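Golel Street Neighborhood Association
Minutes of the winter meeting, Saturday, January 11, 2020

Noreen Mughal opened the meeting at 10:15 a.m. in the downstairs room. 31 members signed in. Minutes of the last meeting were read and approved with one correction: the street name in item 4 should be Feyisa Lane.

1. Accounts
Opening balance was $2532. Payments since then were $138 for printing and the renewal of the post box. No questions. Accounts accepted.

2. Drainage on Feyisa Lane
The low end of the lane flooded again before the holidays. Clornel, the contractor that cleared the drains last year, has quoted for a second visit but wants the parked cars moved first. Residents of the lane said two days' notice would be enough. One member asked if the city should be paying. The chair has written to the city twice and has had no answer. Agreed to accept the quote if there is no reply by the end of the month.

3. Spring yard sale
Set for the first weekend in May. Tables will again be rented out at $15 each, paid in advance. There was a long discussion about whether sellers from outside the neighborhood should pay more. Put to a vote and defeated. Setup will start at 7 a.m., and cars must be off the grass by 8. 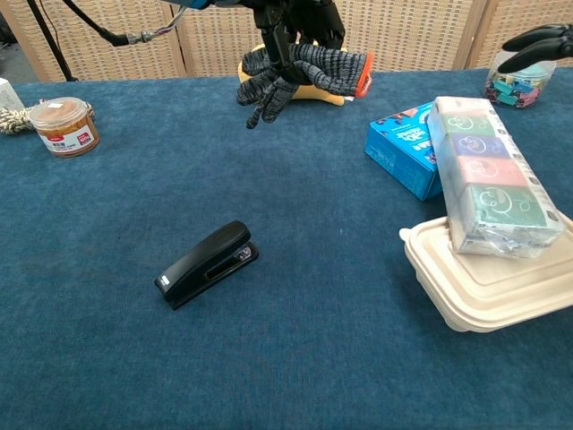
Food at the sale was left open. Last year's coffee ran out before noon, and several people would like a proper lunch stand. The Kunel bakery has offered rolls at cost if the order is in two weeks ahead. Noreen will get a price list.

4. Street lights
Two lights near the school crossing are still out. Reported again by phone. Members are asked to write down the pole number when they report a light.

5. Other business
A request for a second dog waste bin by the footbridge was put off to the next meeting. The lost and found box will be emptied at the end of the month.

Meeting closed at 11:40 a.m. Next meeting date to be posted on the notice board.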